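Section 4: Setting Up Your Dry Goods Bins

Dralora Pantry System, Owner's Guide
Revised 12/8/25

Now for the fun part! Your shelves are up, your rails are level (if they aren't, go back to Section 3), and you have a stack of bins waiting for something to hold. This section covers bagged dry goods: seaweed, dried mushrooms, tea, spices, dried fruit, beans, and all those half-used bags that slide down behind the flour and stay there until spring.

Bags go into the bins as bags. We get asked about this a lot, and yes, you can pour things loose into a Witimura jar if you like the look. But a bag keeps its own label, its own cooking directions and its own date, and a good shallow bin lets you flip through a dozen of them like records in a crate. It's such a pleasure once it's running.

4.1 What you need

Shallow bins (the long, low ones, part 417)
One large sheet of plain white paper, big enough to cover most of your table
Bag clips or low-tack tape
A soft pencil and a roll of Udik labels
A dry cloth
A small bowl for crumbs

The paper makes a real difference. Seaweed, tea and dried herbs all shed, and on white paper you spot every fleck. When you finish, lift the sheet by its edges and tip the lot into the bowl or the compost.

4.2 Preparing the table

1. Clear a table you can reach across comfortably. A kitchen table is perfect.
2. Wipe it down and let it dry fully before you put the paper on.
3. Lay the sheet flat. Leave a little of the tabletop showing at the near edge so your sleeves don't drag the paper along.
4. Put one empty bin toward a far corner of the paper. Right-handed people usually like it on the right, left-handed people on the left. Try both.
5. Bring over your bags, but keep them off the paper for now. A chair or a side counter is fine.

CAUTION: Bins must be completely dry inside. A few drops left over from washing can soften a paper label or turn a bag of dried seaweed limp if the seal has a pinhole. Wash new bins the night before if you can.

4.3 Sorting one bag at a time

It's tempting to dump everything out and dive in. Please do it one bag at a time! You'll go faster, and the bags won't end up in a heap where the small ones vanish.

1. Place one bag in the middle of the paper, label side up.

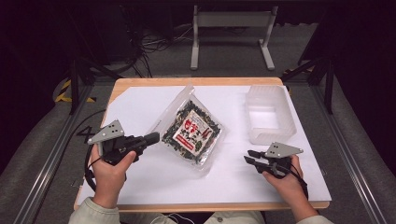
2. Read the label. Find the date if there is one, and copy it in pencil onto a Udik label. If the label is in a language you don't read, write the name you use for the food at home. "Soup seaweed" is a perfectly good name.
3. Run a finger along each sealed edge. You're feeling for splits, especially at the corners, where bags get folded and refolded.
4. Look at the contents through the plastic. Flakes and crumbles should move around when you tilt the bag. If they hang together in a lump, set the bag aside and see 4.6.
5. Stick your label on the upper part of the bag, clear of the printed one, where you'll be able to read it with the bag standing up.

NOTE: Seaweed flakes are wonderfully light, and a bag that looks full may weigh next to nothing. Let these bags ride at the front of the bin. Beans and lentils go at the back.

4.4 Settling and folding

A bag that has been lying flat for months has its contents spread all over, and it won't stand. Settling fixes that in a few seconds.

1. Hold the bag upright by its top seal and tap the bottom edge on the table two or three times.
2. Smooth the empty part between your palms to press out the air. Go gently with anything crumbly.
3. For an opened bag, fold the empty part over in wide, flat turns. Tight little rolls spring open again.
4. Clip or tape the fold in the middle.
5. For a bag that has never been opened, skip the folding. A factory seal is better than any clip we've ever sold.

Tall, narrow bags can also be folded from the bottom. Work the contents up toward the sealed top, fold the empty lower part behind, and tape it flat. You get a short, plump packet with a firm base, and it stands up beautifully between two wider bags. Stavros Obradović, who tests our layouts, stores all his dried chilies this way and has converted most of the office.

CAUTION: Don't bend a full bag to make it fit. Older plastic can crack along the bend, and you may not notice until you pick it up over the floor.

4.5 Loading the bin

1. Turn the bin so its long side runs away from you. You'll be filling from the back to the front.
2. Pick up a bag at its empty part, where there's only plastic to pinch, and keep it upright as you move it across.

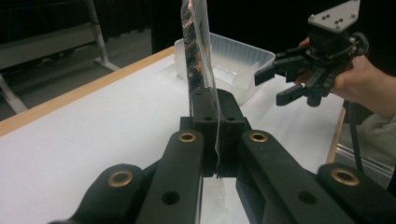 Fig. 4-2. Tall bag held upright, bin behind.

3. Lower the bag in and lean it slightly against the back wall. The next bag leans on that one, and so on toward you.
4. Keep like with like. Soup things together, baking things together, snacks wherever your household will find them first.
5. Stop while there's still a hand's width free at the front. You need that gap for flipping through.
6. Lift the bin with both hands, one at each end, and slide it onto its rail until you feel it seat.

The frosted walls let you see roughly what's inside from across the kitchen: dark shapes for seaweed, pale ones for rice noodles. You'll be surprised how quickly you learn your own bins by shade alone. If you'd still like a front label, put it on the short end that faces out.

NOTE: The walls can look a bit cloudy straight from the carton. Leave them alone. Scouring pads and strong cleaners leave scratches that hold dust.

4.6 If something isn't right

Contents are clumped. The food has probably picked up moisture. Open the bag, smell it, and check the maker's directions. When in doubt, throw it out.

Bag won't stand. It's either too full of air or folded too narrow. Unfold it, settle it again, and make your turns wider.

Bag slides down flat in the bin. The row is too loose. Move the front bags back, or put a Desjardins divider behind the last one. The divider clicks into the bin from above and needs no tools.

Bin drags on the rail. Crumbs, nearly always! Pull the bin out, wipe the rail with a dry cloth, and slide it back.

Label peels. Udik labels want a clean, dry surface. Rub the spot with your cloth first and press the label down for a few seconds.

4.7 Keeping it going

Once a month, pull out one bin and flip through it. Only one! Move anything with an early date to the front and plan a dinner around it. Many of our owners do a bigger round in November, ahead of the holiday baking, with the paper out on the table again and every bin checked before the shopping list gets written.

When you bring home new bags, slot them in behind the older ones of the same kind. Finish the opened bag before you start the next. And if one bin is always overflowing while another sits half empty, swap their jobs. The rails take any bin in any position, so rearrange as often as you please.

Replacement bins are sold singly under part 417, and the long rail is part 580. Dividers come in packs of 2. Section 5 covers jars, bottles and anything that pours.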